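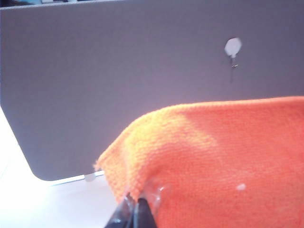

Villunum Ice Rink — Pre-Season Walkthrough, Adult Hockey League
Date: 06/05/2018
Walked by: Osaze Olatunji
Read over by: Kerubo Kirui, who had corrections

OK = fine. FIX = before the first game. WATCH = we will be talking about it again in the fall.

ICE AND BOARDS

Boards, home side: OK. Two screws backed out near the blue line, tightened on the spot.

Boards, visitor side: FIX. Kick plate has lifted at the corner by the penalty box. You can get a skate blade under it. I got a skate blade under it.

Glass: WATCH. All panels seated. The one behind the north goal rattles on a hard shot, and the Leka line takes a lot of hard shots that miss the net.

Goal pegs: FIX. South net comes off if you speak to it sharply. New pegs ordered from Brarico.

Netting above the glass: OK. Hole from last season has been patched with something that is netting this time.

Ice surface: OK. Low spot in front of the visitor bench is still low.

BENCHES AND BOXES

Bench gates: FIX. Home gate latch sticks. Players have been going over the top, and at our average age this is a bigger hazard than the latch.

Rubber matting: OK, except a curled edge at the locker room 3 doorway. Taped. Needs glue.

Penalty box door: OK. The most used door in the building and the only one that closes properly. K.K. notes that this is because her husband fixed it, having had time to study it from the inside.

LOCKER ROOMS

Floors: WATCH. Drain in room 3 is slow.

Hooks: FIX. Four missing in room 2. Gear bags are going on the floor in the walkway.

Showers: OK. Hot water arrived after 15 minutes. Marked OK under protest.

Lights: OK in all rooms. Room 1 hums.

FIRST AID AND EXITS

First aid cabinet: FIX. Holds one elastic bandage, a great many fingertip bandages and a 2011 schedule. Restock gauze, cold packs, gloves and tape. Hockey tape does not count as tape.

Defibrillator: OK. Battery light green, pads in date.

Exit doors: FIX. East exit had a stack of broken sticks leaning on it. Moved them. Please stop saving broken sticks.

Exit signs: OK, all lit.

Fire extinguishers: OK. Tags current.

Stretcher access from the ice: OK. Walked it end to end with both gates open.

STANDS

Railings: OK. Shook every one.

Bleacher boards: WATCH. Row 3 bows in the middle. Seats no one heavier than my nephew for now.

Posted capacity: the sign says 3,000. We drew 101 for the final last year, counting both teams. OK.

COMMENTS

Kerubo asks that the kick plate and the bench latch be done first. I agree. Master key goes back in the office drawer when the work is finished, and I mean the drawer and not your truck.

Second walk later in May, once the pegs are in. Bring a flashlight for under the bleachers.

O.O.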